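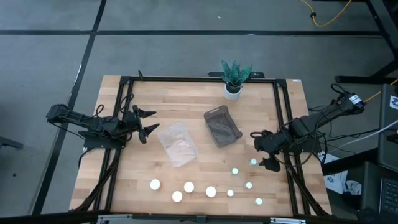
A pale butcher-block top, a shallow clear tub and a potted plant at the back.

Home & Hearth > Cupboards and Corners
Monday, November 11, 2024
By Jerome Dizon
Search articles Go

The bathroom cabinet and other confessions

My mother kept her medicines in a biscuit tin on top of the wardrobe, and if you had a headache you had to want the cure badly enough to fetch a chair. I thought of that tin last week, when I finally took everything out of our own cabinet in Fletstead and found I could no longer shut the bathroom door for carrier bags. Vitamins, fish oil, three sorts of plaster, a cough mixture bought on the way to a wedding – it all came out, and it all had to go somewhere.

I should say that I am not a tidy man by nature. I am a man who becomes tidy once a year, usually in November when the evenings close in, and who then talks about it at great length to anyone who will sit still. My family have learned to be out.

The first thing I would tell you is to carry the whole lot to a proper table. Bathrooms are hopeless for sorting. The light is wrong, there is nowhere to put anything down, and sooner or later something goes in the sink. A good broad wooden top lets you spread out, and you can pull up a stool and have your tea while you read the labels.

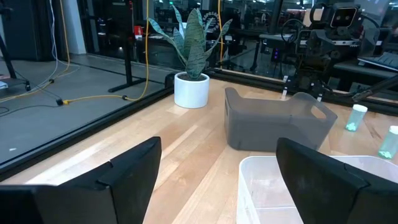
Two bins, one white and one smoky grey, with the snake plant keeping them company.

Then you want your containers, and you want them before you start. I used to do it the other way about and go shopping afterwards, which is how I came to own a set of drawers from Dralteo that fits nothing and lives under the stairs. See-through plastic is the thing. It needn't be lovely and it needn't match. A bin with a handle cut into the end will slide off a high shelf with one finger hooked in it, and you can tell from across the room whether it has anything inside.

One bin is for what you use every day and one is for what you use now and then. A small tub will do for anything you want to ask about, and that tub goes with you to the chemist. Ours is Wijaya, on the Morkstead road, where they are very patient with people carrying tubs. They'll take back what is out of date, too, so please don't tip old capsules down the loo or into the kitchen bin.

I found 36 things that were past their date, and I am sorry to say that the oldest had come with us from the last house.
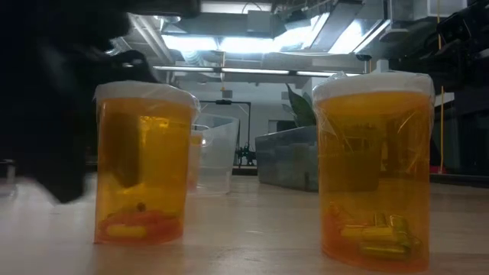 Keep like with like, but keep the label

It is tempting, when you have two bottles of the same vitamin on the go, to pour one into the other and feel pleased with yourself. Please leave them be. The date belongs to the bottle it came with, and so do the instructions, and once they are mixed you'll never be sure of either. Finish one and open the next.

I'd also keep the caps on while you sort, however many times you have to stop for the telephone. A saucer of stray capsules looks harmless until you come back to it after lunch and can't say which was which. And if there are little ones about, do all of this while they are out of the house, and choose a shelf they can't reach, or better still one that locks. 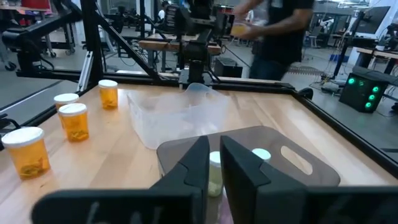 Sorting goes faster if you stand things up in a rough line before you decide anything. I like to work down one side of the table and keep the bins in the middle, within reach of either hand. Amber bottles with white caps are terribly alike, as the four along the left there will show you, and it's only when they stand near one another that you notice how little is left in the bottom of some. I then turn every label to face me and go along with a pencil and the back of an envelope. It took me 51 minutes this year, including a second cup of tea and a long look at a leaflet I had no need to read.

The cabinet itself got a wipe with warm soapy water and was left open overnight to dry. The everyday bin went on the middle shelf of the landing cupboard, where it's cooler and away from the steam of the bath, and the other went above it. My wife has since moved them both along to make room for the towels. The plasters are still on the kitchen windowsill, and I shall get to them at the weekend.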